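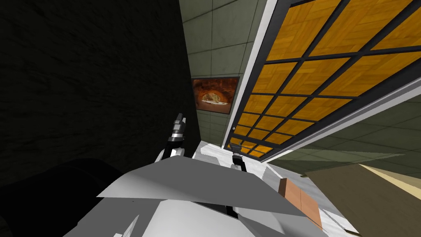

Elie Bataineh

Thursday, late. Kitchen table, tea gone cold, ears ringing a bit. Writing this quick or I'll forget the order of things and then argue about it with myself in July.

Up at six. Side A again on the good headphones before anyone could ring me. Still too bright. I've listened to that opening song so often I can't tell whether the hi-hat is horrible or whether I'm just sick of it. Played it on the little radio in the bathroom, sounded fine. Played it in the car, horrible. Wrote HAT on my hand so I'd say it at Haugland and not lose my nerve.

Train late. Stood the whole way with the bass on my foot.

Haugland by ten, or nearer half past. They've moved the desk to the other wall and it throws me every time, I keep turning to speak to the speakers. Said HAT. The engineer said which hat. Held my hand up. He took a notch out somewhere up high and it was better straight away, annoyingly quick, all that fretting and it's one small turn of a knob. The singer didn't hear any difference. Drummer did and was a bit hurt, I think. Told him it was the microphone. It was mostly the microphone.

Then the running order. Again. I thought we'd settled this at Easter. Vevesov as a band can agree on a chord in no time and can't agree on a lunch. My list has the slow one third on side A, the singer's list has it closing side B, the drummer's list hasn't got it on at all. He says it drags. It does drag. It's meant to drag, it's about waiting for a ferry.

The trouble is the length. The cutting people want each side at 18 minutes if we want it loud, and side B with the slow one at the end goes well over. So either it's quieter, or something loses a verse, or the slow one moves. I said quieter is fine. Half the records I love are quiet, you just turn them up. Singer said people will think it's a bad pressing. We went round this until someone went out for sandwiches, and then went round it with our mouths full.

Settled, I think: slow one on side A, third, where I had it, and the instrumental loses its second ending. I'm sad about the second ending. Didn't say so. I'd got my way on the other thing and it seemed greedy.

Somewhere in there the label rang. Hurard are being very nice about the dealys but you can hear the niceness getting thinner. They want the sleeve notes by Monday and they want a decision on the bonus single. 200 copies of the LP, that's fixed, the plant has it in the diary. If we do the single it's another 200 in plain white bags with a stamp, and we do the stamping. I know what "we" means. I did the stamping last time and my kitchen smelt of ink for weeks.

Said yes anyway. Put the phone down and said to the others "we've said yes" in a brave voice.
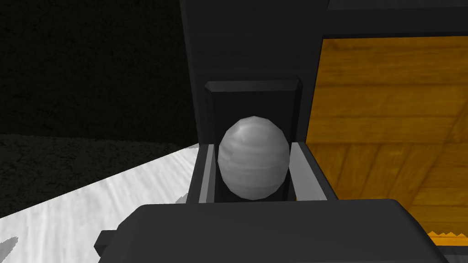 Overdubs after lunch, which was meant to be an hour and ate the afternoon. The chorus of the last song on side B has never moved properly, it sort of stands there with its coat on. Tried tambourine, too Christmassy. Tried handclaps, we can't clap, we've been a band all this time and can't clap together. Tried a jar of rice and it sounded like a jar of rice. What I'm after is a proper egg shaker, a dull one, like that plain grey egg up there, taller than it is wide and a bit narrower at the bottom end, faint bands going round it and no maker's name on it at all. Dull to look at and dull to listen to, just a bit of air on the offbeat. The studio's only shaker is a big metal tube that goes off like a lorry shedding gravel. In the end I did it with a matchbox, close up, holding my breath, and got the giggles on the best take. You can hear it if you know. We're keeping it.

Vocals next. She sang the ferry one through twice with the lights off and the second one is the one. I don't want to go on about it. There's a place in the last verse where she comes in early and just stays early, a beat ahead of us all the way to the end, and instead of it being wrong the whole tune leans forward after her. I looked at the drummer and he was looking at the floor. He's not said it drags since.

Then of course the engineer asked if we wanted it fixed. All three of us said no at the same time. First thing we've done together all day, see also clapping.

Bass. My bass. Redid the middle eight on the fast one with flat strings and it's better, rounder, less of me in it. My old part was showing off. I was very pleased with it when I wrote it and I can remember being very pleased, and that's how I knew to take it out. Kept the slide up at the end. One slide, allowed.

Money, must write it down or it vanishes. £56 each towards the extra half day, drummer paid, singer will pay, I've paid for me and for the sandwiches. Need to ask Hurard if the test pressings come off our side or theirs. Need to ask it in an email and not on the phone, on the phone I just agree.

Left at six with rough mixes. Straight to Lulley for the soundcheck, straight into the wrong end of the one-way system, whole lap of the town with the amp sliding about in the back. Got there and the first band were still setting up a harmonium. Lovely people. Enormous harmonium. We got time for a verse and a chorus, no monitors on my side, fine.

The gig was all right. Better than all right in the middle. Started too fast, we always do at Lulley, it's that low ceiling, everything comes back at you and you think you're behind. Third song I broke the rule and shut my eyes and it came good. Played the ferry one live for the first time with her coming in early on purpose, and on purpose it didn't work at all, we all waited for it like people waiting for a sneeze. So that's a thing that lives on the record and nowhere else. Good to know. Next time she should just sing it and we should stop looking at her.

The fast one with the new bass part, on the old strings, so it sounded like neither version. Somebody down the front danced to it regardless, a tall man with his rucksack on, really danced. Wanted to shake his hand afterwards but he'd gone for his bus or whatever.

Sold some of the old tapes. A girl asked if the album would be on tape as well and I said I'd find out, and now I've got that to ask Hurard too, they'll be thrilled. Put it in the same email. Test pressings, tape, and whether the sleeve notes can be short, as I've got one paragraph and I

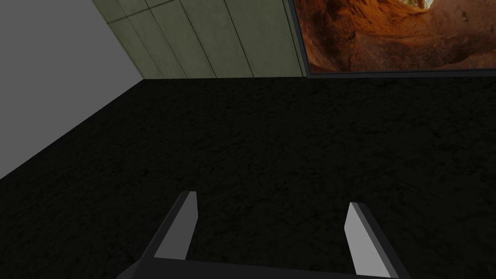
don't like the second half of it. It says "recorded over one long winter" and it was two and a bit of spring. Also I've called the matchbox "percussion", which is true, but I'd rather put matchbox. Credits should say what the thing was. I used to sit on the carpet reading the backs of my aunt's records and the only ones I remember are the odd ones, somebody down as playing "comb", somebody thanked for the loan of a door.

Drove home with the rough mixes on. HAT is fixed, even in the car. Side A runs lovely until the gap before the slow one, that gap's too short, it needs another breath. Write that down. Gap before ferry song, longer. Second ending of the instrumental I missed exactly once and then forgot about till now, so that was the right call, dammit.

Side B I only got as far as the giggle.

To do tomorrow, before work if I wake up: email Hurard. Strings. Find the ink pad, I think it's in the box with the leads. Ring the singer about her share, nicely. Ask at the music shop about a shaker, even though we've finished with the shaker, I just want one now. Tell Haugland about the gap befroe they send anything to the cutting room.

Amp's still in the car. Too tired. Put a blanket over it and locked up. Bed.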